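Mellton School Rules Corpus - README

Dress code and seating rules from secondary schools and colleges, collected by the Udton office. Plain text, one rule per line.

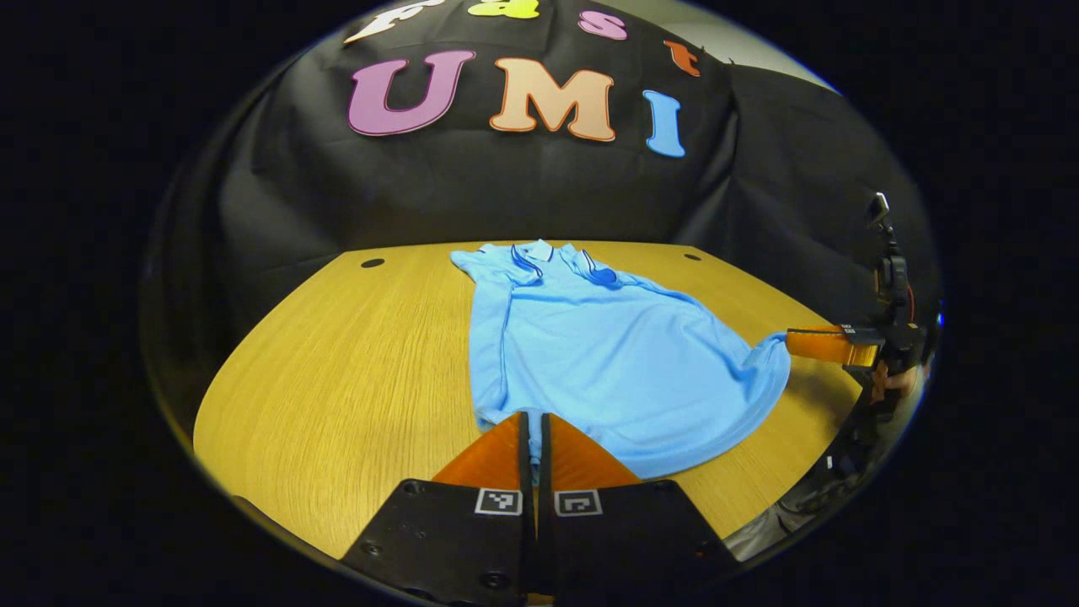 4000 rules in total, 2777 with a topic tag. The rest are untagged, will get to them in August hopefully.

Fields: school_id, rule_text, topic, applies_to, year_adopted. Topics are uniform, headwear, hair, seating, seperate classes, other. 9 schools sent scans only, typed up by hand so expect typos.

Known problems
- Thongdee rules are in there twice, old and new version. Use the later year.
- applies_to is blank when the rule doesnt say girls, boys or staff. Don't guess.
- two files still have Windows line endings

No student names. Research and teaching use OK, no resale.

Questions to Jocelyn Gauthier, Raltex.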